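Search this paper
Go
Last updated 2019-06-15

4. Building the Workspace and Choosing the Objects

I should say up front that most of the good ideas in this section came out of arguments in the shop. Pester (our name for the two-arm setup) lives in a shared workshop at Iyamu, and everyone who walks past has an opinion on it. I had wanted a bare table at first, the kind you see in nearly every grasping paper, but the fingers kept skidding along the hard top whenever they came in low. So we covered it in blue fabric with a bit of fuzz to it, put a folding woven screen along the back, and the whole corner got calmer to work in!

Picking the objects was more fun than it should have been. We went shopping for groceries that misbehave in different ways: boxes with stiff sides, a bottle that wants to roll, and a bun in a clear bag, which gives you almost nothing solid to close on. The metal tray is where things are supposed to end up.

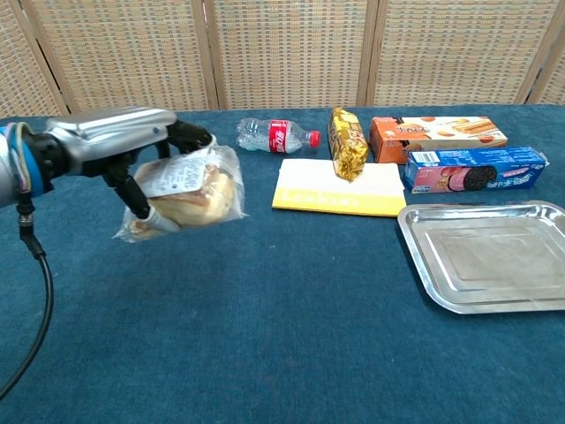 Grip force was where I lost most of March. The Skiketeo controller board lets you set a closing limit per finger, up to 500 in its own units, and I started way too high because I was scared of dropping things. Bread does not forgive that. I ended up writing a slow close that checks the finger load every 8 milliseconds and stops as soon as two fingers agree — crude, but it fits on one page and I can explain it to anyone in the shop. For the boxes we left the stock Plomix routine alone, mostly because I ran out of patience. In total we logged 1847 attempts, and 702 of those were on soft packaging.

Camera placement came next. A view from head height takes in both hands and the objects together, so I used it for planning and kept the lower one for checking grasps up close. The layout we planned from is in Figure 3.
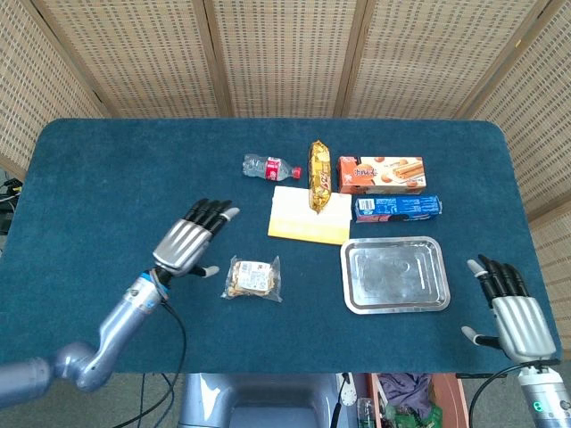
Figure 3. Table layout with both hands down, as seen from head height.

Osaze Fashola read a draft of this section and objected that two fingers agreeing is a weak test, given that a fold of plastic can load both of them before either one has touched any food. He would have waited for the thumb as well. I think he is right about bags and wrong about boxes, where waiting on the thumb just pushed the thing sideways before we had hold of it. Lawal Fashola suggested switching rules by object type, and we took that up in the second round of trials (Section 5).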